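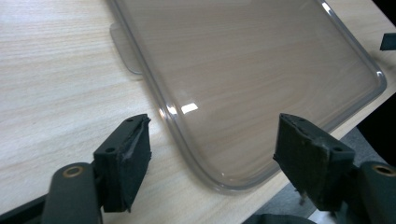

Clear tray on a wood-grain table, seen from the gripper. Today's opponent.

Week 2 of teaching Goster (our grasp planner) that transparent things exist. Goster remains a skeptic.

The depth map says table. Just table, wood grain and all, with a thin bright squiggle where the rim is. The planner looks at this and very confidently proposes grabbing the squiggle's reflection.

I labeled 730 grasps by hand. Turns out the segmenter had learned "tray = glare spot." Move the lamp, the tray moves. Great trick at parties.

Kam-wah Tsang suggested we drop depth near the rim and fit a rounded rectangle to the edges in RGB. I said that was too simple and spent 600 lines of code on something else. We are now fitting a rounded rectangle to the edges in RGB.

Corners are still the hard part. One pad outside, one over the rim, and the collision checker screams because it thinks the rim is solid all the way down to the floor. I've given it a margin of 18 mm and an apology.

Yes, I know the foam pads look chewed. New ones are on the list, under "fix the timestamps," which has been on the list longer than I have.

Someone asked why not go for the flat tab sticking out the side. It lies almost flush with the table. Goster has filed it under furniture.

Rerunning the whole set overnight with the new fit. If the logs say "no object found" again I'm switching it to mugs.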